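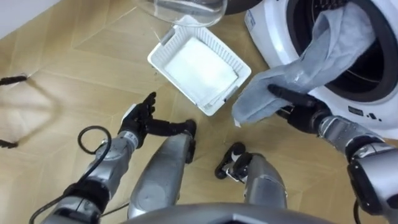

Do I need any singing experience to join the Allstead Community Choir? None at all, and you won't be asked to audition or read music.

We're looking for 13 new voices for our autumn project, a set of river songs collected in and near Jorklow. Basses and tenors are especially welcome - we have 2 tenors at the moment and they'd love some company! Altos and sopranos, please come too.

Rehearsals are in the evening at Plolon Hall, with a tea break halfway through (bring your own mug). Edmund Sikora leads from the piano and teaches everything by ear, line by line, so you can pick it up as you go. There are recordings to practise with at home as well.

The concert is in November. You'd need to come to at least six rehearsals before then, but we know people have shifts and children and holidays.

It costs £47 for the whole project, or nothing if money is tight - just tell Edmund, no forms. You must be 16 or over.

To put your name down, leave a note at the hall or speak to Roy on the door. First-timers can try an evening free before deciding.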